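Mesh pen cups are good for way more than pens
Desk & Small Space Organizing > Show Your Stuff
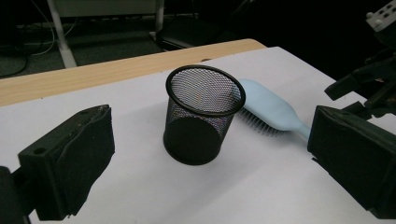
benjie_lumbao
Posted 1 October 2019
I have been on a mesh cup kick since June and I can't stop! Two bucks each at the closeout store, and they have taken over my bathroom shelf, my craft table and the spot by the front door. The plain black ones are my favorite - solid rim on top, solid band at the bottom, mesh in between so you can sort of see what fell in there. Next up is hair stuff. The light blue brush lying behind the cup is the one I want to get off the table, standing up handle first with the combs. Anybody doing this already?

consuelo_c
Yes!! Three years now, one cup for brushes and one for makeup pencils. Air gets through the sides so a damp brush dries out nicely. Love it.

drekmont50
I'd go the other way. A brush is top heavy and those cups weigh nothing. Mine went over every time I reached for the toothpaste. I use an old stoneware crock from my grandmother's kitchen, 1950 or so, and it does not budge.

consuelo_c
Put some glass pebbles in the bottom! Half an inch is plenty and it won't tip.

drekmont50
Then you have pebbles to wash. Hair gets down in there and it's gross.

yeseo_y
Team mesh here, but dust does love those little holes. I run mine under the shower with dish soap and an old toothbrush, then dry it upside down on a towel. Dry the rim well or you may get rust (ask me about my first one).

benjie_lumbao
Ooh, good tip on the rim. And drekmont50, I am a bit jealous of that crock. I might try a strip of museum putty under the cup before I go with pebbles.

chaewon
Putty works great on tile, not so great on painted wood. It pulled a chip off my shelf. A square of rubber shelf liner did the job for me.

benjie_lumbao
Shelf liner I have! Trying it tonight, will post the shelf when it's all set up.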